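Workshop notebook, April, started 7:40 in the morning

Madigan indoor cricket hall, back workshop. Bowling machine and run-up notes, continued from the last pages.

Yesterday I left the machine with the top wheel off. The reason is written on the previous page but I repeat it shortly: the seniors complained that the ball comes too high after the bounce, and one batter took it on the glove twice in the same over. I first believed it was the mat. Now I believe it is the top wheel, which has worn on one side and gives the ball a kick.

Measured the wear with the calliper. The tread is 2 mm lower on the left shoulder. It is not much when you look at it, but you can feel it with a thumbnail. Put on the spare wheel from the Drarkel box (the one with the green paint on the hub, please do not mix it with the old ones, which have no paint).

Set both wheels to 3000 on the dial for the first test. I do not trust the dial fully. It is a number to come back to, and I write it so that whoever uses the machine after me begins from the same place.

First test, old practice balls: the ball lands short and stays low. Good.
Second test, new balls from the Curkora carton: lands fuller, bounces a little more, still well under the shoulder of a normal batter.
Third test, mixed balls: I stopped this one. It makes no sense to mix them, the seam is too different and I could not say what caused what.

Conclusion for now is that the wheel was the main trouble. The mat also has a soft spot near the good length, on the off side for a right-hander. I marked it with chalk. If the chalk is gone when you read this, kneel down and press with your hand, you will find it.

9:15

The coach of the under-15 squad came to ask if lane two is free for the afternoon. I said yes for throwdowns, no for the machine. I want the new wheel to have one full quiet session before children stand in front of it. The guard on the left side also rattles and I have not found out why. It could be the lower bolt, it could be the bracket itself.

About the guard: I took it off, cleaned the thread, put it back. Rattle is smaller but still there at high speed. At low speed it is silent. I will try a rubber washer. There should be some in the drawer under the bench, but the drawer is full of bat grips and old spikes, so first somebody must tidy the drawer. Probably me.

10:30

Bats. Two more came in for repair after the game against Hostov. The game itself we lost, 11 runs short, and I heard many opinions of it this morning. Mine is that we lost it in the middle overs, when we played four quiet overs against the slow bowlers and took no singles. The end was exciting but the end was already too late. This is not workshop business but I write it here because it is the reason for the training change, and the training change touches the machine: the captain now wants a slow ball setting, with spin, for the middle order.

Slow setting, first try: top wheel down to a third, bottom wheel a little more. The ball floats nicely but it wanders. From ten deliveries I would say that half were usable. The tilt lock slips when the head is turned for spin, I can see the head move a small bit after each ball. So before we speak about settings we must speak about the lock.

Bat one: crack in the toe, not deep. Glued, clamped, leave it until tomorrow.
Bat two: handle is loose in the splice. I told the owner that I can bind it but I cannot promise. If it were mine I would keep it for the nets only.

12:10

Lunch. The kettle is working again.

12:50

Tilt lock. Opened it. The teeth on the inner ring are rounded, so when the vibration comes it climbs over. I have three ways:

1. File the teeth sharper. Cheap, lasts perhaps one month.
2. Turn the ring around and use the other face, which is still good.
3. Order a new ring.

I did the second one. It took a long time, as the pin was stuck, and I had to use oil and wait, then more oil. While waiting I swept lane one and rolled up the spare net. When the pin came out at last it was slightly bent, so I made it straight on the vice with small hits. It is fine, but it is a pin that I will not trust forever. Put "new pin" on the order list.

The new ring I also asked price for. Over $500 with the freight, if we take the complete head assembly, and they do not want to sell the ring alone. I find this not reasonable. The machine is old, but the motor is good and the wheels are good. I would like to ask the machine shop near the highway if they can cut one ring for us from the drawing. The drawing is in the blue folder, page with the coffee mark.

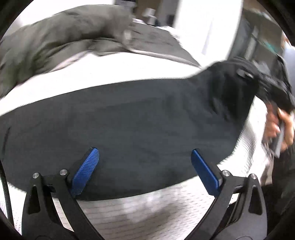 2:20

After turning the ring I tried the slow setting again. Much better. The head does not move now, or I cannot see it move. I put a pencil line across the joint so that we can check it after the session. Nine good balls from ten, and the tenth was an old ball with a flat side, which I threw in the bin.

Spin to the left works better than spin to the right. I do not understand this yet. The wheels should be equal. One idea: the old bottom wheel is a bit harder than the new top one, so it grips less. If that is right, both wheels should be changed as a pair, and I was too careful with money yesterday. Somebody who knows more about rubber can write in the margin.

3:45

Guard rattle: rubber washer fitted (found under the grips, of course). Silent up to 3000. I did not go higher as there is no need for it in our hall.

Settings for the captain, to be copied to the card on the machine:

Pace, seniors: both wheels at 3000, head straight, practice balls only.
Slow, spin left: top at one third, head at the second notch.
Slow, spin right: not ready, please do not use.

The under-15 squad stays on throwdowns until I have seen a full senior session.

To do next:
- check pencil line on the tilt joint
- soft spot in the mat, lift the corner and look at the underlay
- unclamp bat one, sand the toe
- bind bat two if the owner still wants it
- order list: pin, practice balls, grip tape (white, we have too much black)
- ask the machine shop for a ring price

The key of the ball cupboard is back on its hook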